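## How to wash a patchwork blanket at home

Many people are afraid to wash a patchwork blanket, and I understand them. Different fabrics are sewn together, and one bad piece can give its color to all the others. I use the same method every spring, in April, when the window can stay open.

First, test the colors. Press a damp white cloth on each dark patch for one minute. If color comes to the cloth, do not wash the blanket in water, but bring it to a cleaner.

Next, check the seams. Close every small hole with needle and thread before washing, because the machine will make it bigger.
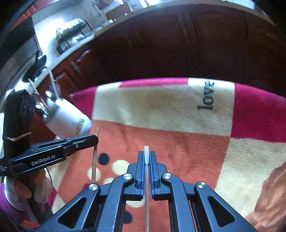 Choose the gentle program with cold water and a low spin. I put in half of the usual soap. My machine is a small Werkoneck, and a big blanket does not move well inside it, so for the large ones I go to the laundry in Kurden, where the drums are wider.

For drying, lay the blanket flat over two racks. Do not hang it by one corner, the wet filling is heavy and pulls the stitches. Turn it after some hours and shake it softly. When the middle feels dry to your hand, wait one more night before you fold it.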